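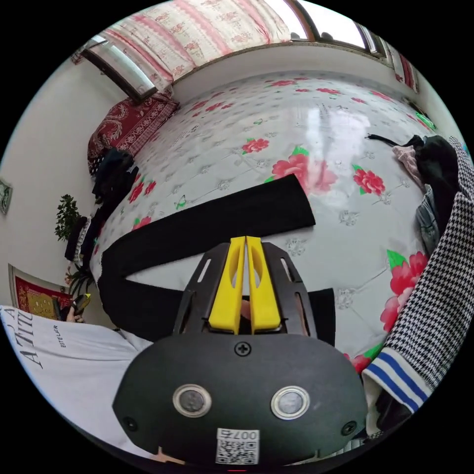
Sotirari: Finding Grasp Events in Hand-Held Gripper Video

By Teófilo Lozano
March

The goal of this project was a program that marks when a gripper closes on cloth and when it lets go. Before this, Orlando Flores and I did the marking by hand in Lavow, our lab's annotation tool, and it was slow. We had 1746 clips of clothes being handled on beds and tables. We held back 362 of them for testing.

The first version looked only at the fingers. They are bright yellow and stay in nearly the same spot in the view, so a color threshold plus a fixed crop gave us the gap between them. When the gap fell below a set width for 2 frames in a row, the program wrote a "close" event. It worked well on closing and badly on everything else. It also fired when the fingers shut on nothing, and we needed those events kept separate.

Second version: is there cloth in the fingers?

We added a small network that takes a patch just beyond the fingertips and decides between "cloth held" and "empty." It was trained on roughly 300 hand-labeled patches. The patch is taken after the close event, with the fisheye distortion removed first — skipping that step made the edges of the view useless for tracking where the cloth went next. 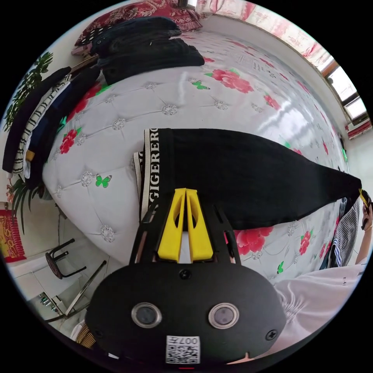 Background clutter caused most of the remaining errors. Our cloth mask started out as a brightness cutoff, and it merged the held item with any other dark cloth it touched. On a bed like this one the black garment in the fingers is easy to separate from the glossy white bedspread, but the folded dark clothes farther up give the same pixel values. The white waistband is a problem too, as the cutoff drops it and the mask loses part of the garment. We switched to growing the mask outward from the fingertips and letting it cross narrow light bands.

The release event is still the weakest part. Thin cloth can stay near the fingers after they open, and the program then reports the release late. Next term Orlando will try using motion between frames. I will be moving the event writer into the Restrepo pipeline so it can run overnight.

Comments

jiscombe_lab: Did you try a depth camera for the empty/held check?

Orlando Flores: No, we only had color video. It would probably help with release.

mk: Is the fingertip patch a fixed size? Mine kept picking up the sheet pattern.

Teófilo Lozano: Fixed, yes. Ours does that too on floral sheets — a smaller patch helped a little.

Contact the project team | © Sotirari student project | Back to top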